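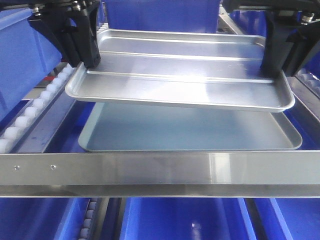
FLEMURDALE, August — I've been baking for this town for a good long while, and I have never been so happy to write one of these. The Losasley Community Bake is coming back to Flemurdale, it's bigger than last year, and yes, we're doing the peach slab pie again (please stop calling the shop to ask, we love you, it's happening).

My name is Javiera Fuentealba and I run the Kaczmarczyk bakery on the corner by the old post office. I didn't name it, I bought it with the name on the window and the sourdough already in the fridge. Every summer we close the regular counter for one day and turn the whole place over to anyone who wants to bake something big, flat and easy to share. This year that day is a Tuesday, and doors open at 7 a.m.

If you haven't been before, it works like this. You sign up for an oven slot, you bring your own recipe and whatever goes in it, and we give you the tray, the oven and a lot of unasked-for advice. When your bake is out and cooled, it gets cut up and sold by the square from the long tables out front. All the money goes to the Nurnton Road kitchen, where they cook hot lunches for anybody who walks in.

Last August we sold 2,039 squares. I still can't quite picture that many! We ran out of napkins before lunch and out of lemon bars not long after, and a very nice man bought the last corner of a cornbread that had already been promised to my mother. She has mentioned it since.

So this time we're ready. There are 80 oven slots, up from last year, and we've stocked up on plain aluminum trays, the shallow kind with a rolled rim. I'm fussy about trays. A shallow one lets the heat get at the top of a slab pie, and the rounded corners mean you don't lose the best bits when you're scraping. If your family recipe is written for a deep dish, come talk to me and we'll work out the timing together. It usually wants less filling and a shorter bake, and you may have to be brave and leave some of the apples at home.

Uriel Pereyra is back on the ovens with me. Some of you know him from his focaccia, which he makes with so much olive oil that I've had to speak to him about it. "I'm going to use the same amount," Uriel told me when I asked him for something to put in this release. He'll be giving a short dough talk at 3 in the afternoon, free, standing room only, bring a question.

A few practical things. Slots are free but you do need to sign up at the counter, and each one is for a single tray. Kids are welcome to bake with a grown-up alongside. Please write out your ingredients on a card, nuts especially, and put your name on it so people can find you and beg for the recipe. Squares are cash only — the card reader and I are not on speaking terms.

Parking is tight on our block, so try the lot behind the library or walk over if you can. The Nurnton bus stops right across the street. We've got room out front for 700 squares at a time, and we'll keep refilling the tables until everything is gone or until 6 p.m.

Sign-up sheets are on the counter now, next to the rye. Reporters who'd like to come by are welcome any time after the first trays are out, and there's coffee. Ask for Javiera at Kaczmarczyk, Flemurdale, and if I'm up to my elbows in pastry, Uriel can show you where everything is.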